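세탁 후 수건에서 쉰내가 나요. 삶는 것 말고 방법 없을까요?

생활 > 세탁/청소
조회 1244 · 답변 2
작성일 2026년 7월 16일

안녕하세요, 자취 2년차인데요ㅠㅠ 5월쯤부터 수건에서 걸레 냄새 같은 게 나기 시작했어요. 마른 상태에선 멀쩡한데 세수하고 얼굴 닦는 순간 훅 올라와요. 세제는 마트에서 파는 Busora 액체세제 쓰고, 섬유유연제는 Veloso 거 뚜껑 가득 넣습니다. 유연제를 더 넣어봤더니 꽃향기랑 쉰내가 섞여서 더 괴로워요... 원룸이라 큰 냄비도 없고 삶는 건 좀 무서워요. 장마라 창문도 못 열고 방 안에서 말리고 있습니다. 새로 사야 하나요?

답변 1

유연제부터 끊으세요! 저도 똑같이 했었는데 수건에 유연제 많이 쓰면 물 흡수도 잘 안 되고 냄새도 더 나더라고요. 저는 산소계 표백제(과탄산소다)로 해결 봤어요. 대야에 뜨거운 물 받아서 가루 잘 녹이고 수건 담가뒀다가 평소처럼 세탁기 돌리면 됩니다. 고무장갑 꼭 끼시고 환기도 하세요. 락스랑은 절대 섞지 마시고요. 색깔 진한 수건은 물 빠질 수 있으니까 구석에 먼저 시험해 보시는 게 좋아요.

그리고 빨래를 모아두는 습관도 한번 보세요. 저는 예전에 젖은 수건을 뚜껑 있는 통에 며칠씩 묵혔거든요. 그때는 뭘로 빨아도 냄새가 났어요.

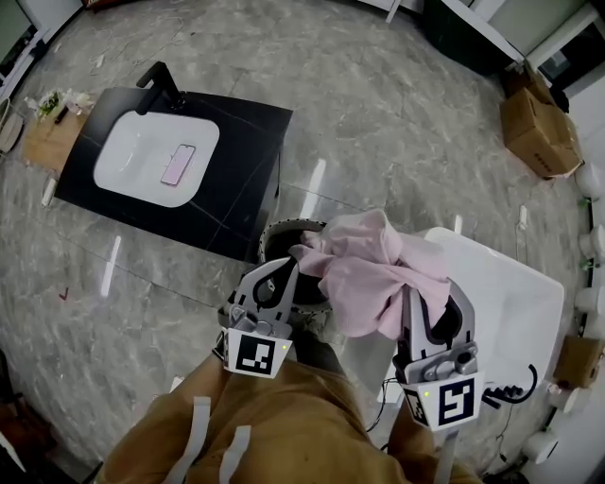

지금은 쓴 수건은 일단 문고리에라도 걸어서 말린 다음에 빨래통에 넣어요. 귀찮긴 한데 이것만 바꿔도 차이가 꽤 큽니다. 세탁 끝나면 바로 꺼내는 것도 중요하고요. 저는 자꾸 까먹어서 핸드폰 알람 맞춰놔요ㅋㅋ 널 때는 수건 사이 띄우고 선풍기를 밑에서 위로 쏘면 장마철에도 훨씬 빨리 말라요. 제습기 있으면 더 좋고요. 저는 Mekcombe 거 중고로 샀는데 시끄럽지만 여름엔 매일 돌립니다.

그렇게 두세 번 해도 똑같으면 수건보다 세탁기 쪽이 의심스러워요. 통세척 언제 하셨어요? 고무패킹 안쪽도 한번 닦아보세요.

댓글) 통세척... 이사 오고 한 번도 안 했어요ㄷㄷ 오늘 당장 해볼게요. 감사합니다!!

답변 2

그냥 새로 사세요 수건 얼마 안해요. 저는 냄새나면 다 걸레로 씁니다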